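The Tape Rectangle, Reconsidered

I have been rude about tidying methods on this blog before and I expect to be rude about them again. So when Sulastri Rahman sent me a link to the Zodlow people and their tape rectangle, with three exclamation points and no other text, my first thought was that somebody had found a way to charge for masking tape.

I wasn't far off. The guide is a PDF. It takes 30 pages to say that you should put tape down on your table in the shape of a rectangle, and that only things you are using may live inside the tape. Everything else goes outside, and whatever is still outside at the end of the day has to leave the table. That is the whole method. The rest is photographs of tables belonging to people who do not seem to own a phone charger.

Still, I had a table. The one in the workroom at Clumville is a good one, brown wood with a grain that runs the long way, and it has been a dumping ground for as long as I have been going there. Chaminda Biswas sorts mail on it. I have eaten lunch on it more times than I should admit in writing. If a rectangle could do something for that table I was ready to be told I was wrong, which happens about once a year and is usually over something like this.

The guide wants you to buy their tape, in a shade they call Lehner Gray. I used plain thin gray tape that cost me $4 and I refuse to believe the wood knows the difference. Putting it down took most of a morning. The corners are the hard part. You would think two strips meeting at a right angle would be something a grown person could do, and I pulled up the far left one and did it over so many times that Subbarao Subramaniam came and stood behind me with his coffee, saying nothing in a very loud way.

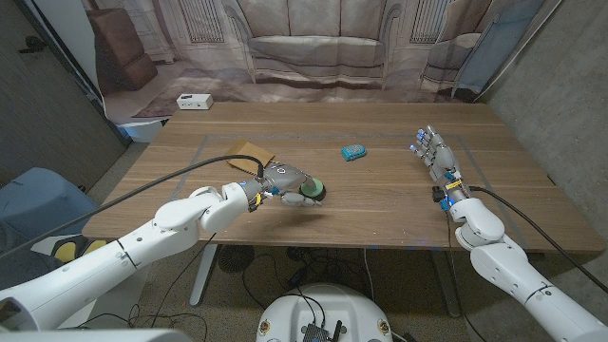 Last updated: 15 August 2023

(What changed: I fixed the price of the tape and took out a paragraph about wax that several of you told me was wrong. You were right about the wax.)

OK, so the first thing the rectangle does is make you notice what is on the table, and I'll grant them that. Before the tape I would have told you the table was covered. Once we had done the big clear-out, with the mail gone and the lunch things gone, the holdouts were a round green thing, a small blue thing and a flat piece of brown cardboard. That cardboard ended up lying partly on the tape line, and let me tell you, the guide has no answer for an object that is partly on the line. I checked. I used the search box. Is it in? Is it out? Thirty pages and they never once thought of cardboard.

My position was that half in is in. Sulastri's position was that half in is out, and that if I was going to fight about it then I had missed the point of the exercise. I had not missed the point. I just think a method with only one rule ought to have that one rule nailed down.

The other thing I would say about the tape is that it looks worse than the clutter did. I know this is a matter of taste. But wood like that is the nicest thing in the room, and now it has a gray outline on it like a parking space. In the Zodlow photographs the tape looks crisp and sort of architectural. On a real table with an afternoon's worth of sleeve rubbing over it, tape looks like tape. Nithin Sastry suggested a big desk mat would do the same job and could be picked up and shaken out, and I have been annoyed ever since that I didn't think of it first.

Then there is the question of what "using" means. The guide says you are using a thing if you have touched it in the past hour. By that standard I am not using my reading glasses case, my calendar or, on a slow day, my pen. I am definitely using a bag of pretzels. A person who follows this rule to the letter will end up with a rectangle full of snacks.

The round green thing does very well under the touch rule, I should say. It's a button with a pale green domed top and a black base, and it is close to impossible to sit near it and leave it alone. Everyone who comes by the table reaches for it. So it stays, by the book, forever, and it earns its spot over the stapler, which went out on the first day and which I have needed four times. I'd call that a flaw in the system. Sulastri calls it a flaw in me.

The small blue thing is the opposite case. Flat, rounded corners, a lighter panel on top, always toward the back of the table. Out it should go. But move it to a drawer and I guarantee that within the day someone will be standing in the doorway asking where the little blue one went. Some objects are used by being where you left them. A clock is like that. So is a spare key. The touch rule has no patience for any of this and I think it's because whoever wrote it was mostly thinking about desks with one owner.

And rubber bands! There is no mention of rubber bands in the guide at all. I don't know where ours come from. We don't buy them. I assume they ride in on the mail. I put the last of them in a jar, screwed the lid on and felt pretty good about it, and then of course there was a tan one lying on the wood near the button as though the jar had never happened.

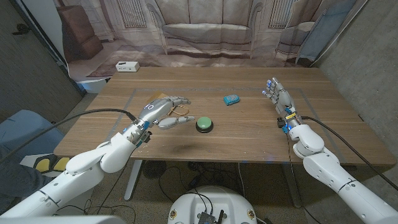 What I Would Keep From It

I don't want to be unfair. I did the full trial the guide asks for, and a few pieces of it held up better than I wanted them to.

The end of day sweep is good. You don't need tape for it. You need someone to say "sweep" in a slightly bossy voice before people put their jackets on, and at our place that turned out to be Deepika Krishnan, who has the voice for it. Whatever is lying around goes to its drawer or to the shelf by the door. It's quick. I resented it for a week and then I stopped noticing, and now I do it at home, though don't tell Sulastri.

I'd also keep the idea of doing the small flat stuff first. I always go for the big items when I clean up, the boxes and the bags, since you get such a nice rush out of it. The trouble is that a cardboard sleeve or an envelope is exactly what other paper likes to land on. Leave one flat thing out and there will be a pile on it by evening. I tried this both ways and I'm fairly convinced, and I don't convince easily.

What I would not keep is the chapter on backgrounds. Yes, there is one. The guide says a tidy surface "asks for a calm view," and it recommends hanging something restful behind the table so that the eye has somewhere to go. For this they sell a line of printed cloths and panels under the name Flerken, and the cheapest one I saw was $200. For a picture of a room! You are in a room!

We already had one, as it happens, a big printed living room that hangs behind the table, so I was able to test the calm view without handing over any money. I have looked at it a lot. It's nicely done. The curtains hang in soft folds and the colors are all muted, gray going into lavender, and someone even thought to leave the vent grille in. Seen straight on from a chair it is pleasant enough.

Seen from anyplace else it's a flat picture at a funny slant, and then the real wall takes over, white perforated panels with all those little holes, and the concrete. Personally I like the panels better. They're honest about being a wall.
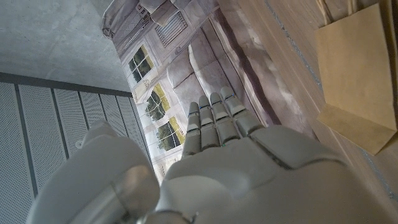 The Clumville Letters, No. 80

I asked Subbarao whether the living room had ever made him feel calm and he said he had thought it was somebody's actual living room for a while, in a photo, and had wondered whose. So that is one vote for interesting and none for calm.

A couple of practical notes for anybody who wants to try the rectangle in spite of me. Press the tape down along the grain first and leave the cross strips for last. Don't let it run right to the table edge, or your forearms will roll it up. Make the rectangle wider than you think you want, because a narrow one drives everybody's elbows over the line and then you spend your day being told you are out of bounds. And settle the half in, half out business before you start, preferably on paper, preferably with both of you in a good mood.

As for getting the tape back up again, I haven't tried. A reader wrote in to say warm air from a hair dryer takes care of it, and another reader wrote in to say that is how she ruined a sideboard, so I'm leaving ours where it is until one of them sends me a picture.

Next time I'm going to look at drawer dividers. Nithin swears by them. I have questions.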